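4. Planning the Bench and Ordering Parts

Complete this section before you place an order. Table size, mounting plate and work surface are priced separately from the arm, and changes after shipment are billed as new items.

4.1 Table and mounting plate

1. Measure the floor space. Allow 60 cm of clear access on the operator side.
2. Choose a slotted aluminum table. Plain tops need a drilling kit, which is not included in the Melidance base package.
3. Order the mounting plate with the full hole grid. The arm can then be moved without a new plate.
4. Plan the cable path along one side of the arm. Add 3 cable ties per meter to the parts list.

CAUTION: Do not connect the arm to the 220 V supply until the plate is bolted to the table.

4.2 Work surface

Budget for a removable sheet between the slotted table and the workpieces. Glossy sheets cost less than matte ones but throw glare back toward an overhead light, and a fixed camera may need a filter. Enter the filter as its own line on the order form.

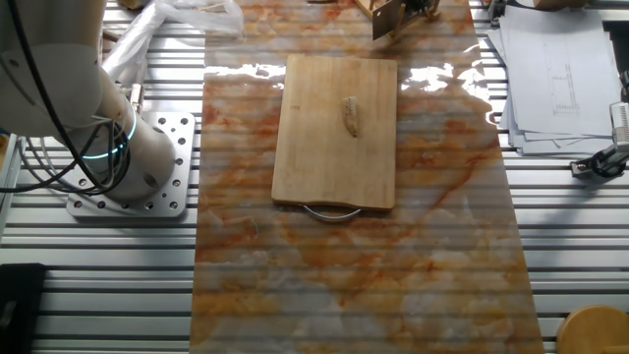

A marble-pattern sheet laid lengthwise on the slots leaves the table exposed on both sides for clamps. The cutting board rests on top of the sheet. Keep printed drawings to the side, outside the working area.

4.3 Order form

1. Enter the table length and the sheet length on separate lines.
2. List clamps, fixtures and stools under Accessories. Stools are not covered by the equipment warranty.
3. Add one spare sheet for each bench.
4. Send the form to Marlene Siqueira at the Rornstead office. Orders received by noon on Tuesday are quoted the same week.

NOTE: Lead time for plates is 42 days. Sheets and clamps ship from stock.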